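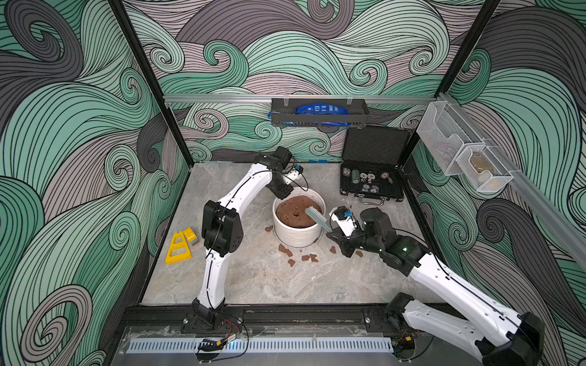
Is Gramia worth paying for if your two-arm setup already runs on scripts you wrote yourself? For a small shop with more than one person touching the code, I'd say it is, mostly for the planner and the log viewer.

Gramia 8 review
by Stepan Hutsuliak
2/25/25

Print this page | E-mail this to a friend

I put off trying Gramia for a long while, partly out of stubbornness and partly because our homegrown scripts at Wonstead had been patched so many times that I had grown fond of them, the way you get fond of an old car. But in January we finally installed it on the two-arm cell, and I have been living with it every working day since then, so I feel ready to say a few things.

Setup took me one long afternoon. Gramia reads the arm description files you already have, and it found both of ours without a fuss. The hand-eye calibration for the gripper cameras wants 12 poses per arm, and it walks you through them with big friendly prompts -- my only gripe is that if you stop at pose 11 to answer the phone, you start over.

The planner is the part I love! Our soil job has one arm working a scrub brush at the rim of a ribbed white pot while the other gripper hangs just above the same rim, and that kind of close quarters used to mean hours of hand-tuned waypoints. Now I draw a keep-out shape around each forearm, tell it which arm gets the right of way, and it replans at 50 Hz on our plain desktop machine. When it can't find a path it holds still and tells you which two links are the trouble, in words a tired person can read.

Perception is more of a mixed bag. Pots and boxes are easy for it. Loose soil is hard, and the segmentation likes to lump crumbs on the floor together with whatever dark veining the marble pattern has under them. I ended up training a small model of my own and plugging that in, and the plug-in page of the manual (written by somebody at Kiani with a lot of patience, bless them) got me through it.

The log viewer lets you scrub back through both cameras and all the joint readings on one timeline. Our license covers 12 seats, far more than we need, and I do wish they sold a smaller bundle. Support answers from the Rurkirville office, usually by the next morning, and they have been very kind about my long e-mails.

E-mail the author | Print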